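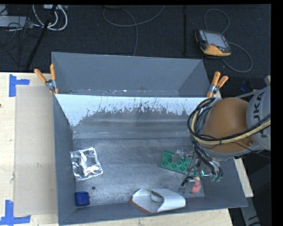
1/ Police raids in Flivholm, what I know so far

Woke up to sirens at 5 and figured it was a fire. Nope! Police went into two apartments over on the Hosis side of the harbor.

2/ Local radio says 9 people were arrested, all tied to that fake passport ring from August. Police haven't given any names yet.

3/ The ring supposedly sold 146 passports (wild, I know). Court date isn't set.

4/ Harbor road is still closed, so take the Nilla bridge if you're driving in. More when I hear it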